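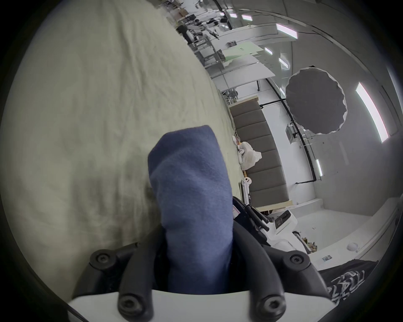 Fig. 1. Soft blue cloth, folded, against a crumpled cream-colored sheet.

Textiles in the Household, Unit 4
Cotton, Linen and Wool: How Fabric Behaves in Use and in the Wash

Reading for this unit: chapter 6 of the course reader, and the two pages on fiber length from Unit 2. Bring your swatch envelope on Tuesday. We will use swatches 3, 5, 8 and 11.

1. Fiber, yarn, fabric

Keep these three levels apart. A fiber is the single hair or filament. A yarn is fibers twisted together. A fabric is yarns that have been woven, knitted or otherwise joined. A problem in a finished cloth can come from any of the three, and the fix depends on which one. Pilling starts with short fibers working loose. Laddering comes from a broken yarn in a knit. Seam slippage happens when the weave is too open for the load on it.

Many fabric names in shops tell you only about one level. "Cotton" names the fiber. "Jersey" names the knit. "Satin" names the weave, and a satin can be silk, cotton or polyester. When you fill in the swatch sheet, write both the fiber and the structure. "Satin" alone gets half credit.

2. Why cloth wrinkles

Cotton and linen are mostly cellulose. The long molecules in the fiber are held to each other by weak bonds. Water gets in between them and loosens those bonds, the molecules shift, and when the water leaves the bonds form again in the new position. If the cloth was folded or crushed while it dried, the fold is set. Ironing with steam does the same thing on purpose, with the cloth held flat.

Linen wrinkles more sharply than cotton. Its fibers are stiffer and do not spring back well. Wool recovers better than either, because the fiber has a natural crimp and its protein chains are coiled. Hang a creased wool jacket in a damp room overnight and a good part of the creasing drops out.

Polyester resists wrinkles at ordinary temperatures. It softens with heat, so a polyester shirt left balled up in a hot dryer can hold its creases through several later washes.

Resin finishes ("easy care," "non-iron") tie the cellulose chains together so they cannot slide. The cost is strength. A treated cotton sheet tears and abrades sooner than an untreated one of the same weight, and usually absorbs a little less water.

3. Absorbency and pile

Terry cloth has loops standing up from a ground weave. The loops add surface area and leave gaps for water to move into. Low-twist loops absorb faster and feel softer but snag more easily. High-twist loops feel rough at first and wear longer.

Fabric softener coats fibers with a thin fatty layer. The cloth feels smoother and takes up less water. For bath and kitchen towels, leave it out. If towels have already gone slick, two or three hot washes without softener will usually bring them back. Check the label before using hot water.

4. Shrinkage

Two kinds come up in the test.

Relaxation shrinkage. Yarns are stretched during weaving and finishing. The first washes let them return to their rest length. Most of it happens in the first wash, and nearly all of it by the fifth. Cut fabric should be washed before sewing.

Felting shrinkage. Wool and other animal hair only. The scales on the fiber surface catch on each other when the wool is wet and moved about, and the fibers lock together. It cannot be undone. Heat, rubbing and alkaline detergent all speed it up. A cool wash with little movement avoids most of it.

5. Case: the Taratitz mill

The Taratitz mill wove bed linen and toweling from 1964 until it changed over to industrial cloth. The finishing shed kept a wash log for test pieces, and copies of 272 entries are in the department file. Each entry gives the fiber, the weave, the water temperature, and the length and width before and after washing.

Points to look for as you read the log:

The warp (lengthwise) direction shrinks more than the weft in almost every plain-weave piece. The warp is under more tension on the loom.

Toweling entries give two figures for length. The first was taken straight after washing and the second after tumbling. Use the second.

Entry 2851 (the numbering runs on from an earlier book) has width and length swapped. Correct this before you work out the percentage.

Some entries are marked "Stistuslow." This was the sister plant, which had softer water. Do not average these with the others.

The Bošković abrasion figures in the back of the file are from a separate test. Cloth was rubbed for 3000 cycles and graded by eye. You need them for Unit 5, so keep the sheet.

6. Stains and discoloration

Gray or yellowish marks on light cloth have several common causes: body oils that were not fully washed out, detergent left behind, iron in the water, and mildew. They look much alike. Work from mild to strong.

Rinse in cool water first. Hot water can set protein stains such as blood, milk and egg.
Use detergent next, worked in by hand and left for half an hour.
Oxygen bleach is suitable for cotton and linen, white or colorfast. Do not use it on wool or silk.
Chlorine bleach is for white cellulose fabrics only. It yellows wool and can yellow some resin finishes.

Rust marks do not respond to bleach and may get darker. They need an acid such as citric acid, followed by a full rinse.

7. Terms to know

Hand: how a fabric feels when handled.
Drape: how it hangs under its own weight.
Nap: raised fiber ends on the surface, made by brushing.
Pile: loops or cut ends made as part of the fabric.
Selvage: the finished lengthwise edge.
Mercerizing: treating cotton with caustic soda under tension, for luster and strength.
Sanforizing: shrinking cloth mechanically before sale.

8. Work for next time

a. Work out percentage shrinkage, warp and weft, for the first ten plain-weave entries in the Taratitz log. Show the arithmetic for one of them.
b. Wet swatches 5 and 8, crush them, dry them overnight, and compare the creasing. Write three or four sentences.
c. Read the Vondolora care label sheet and mark any instruction that conflicts with section 6.

Late work goes in the tray by the dye sink, with your section number on it.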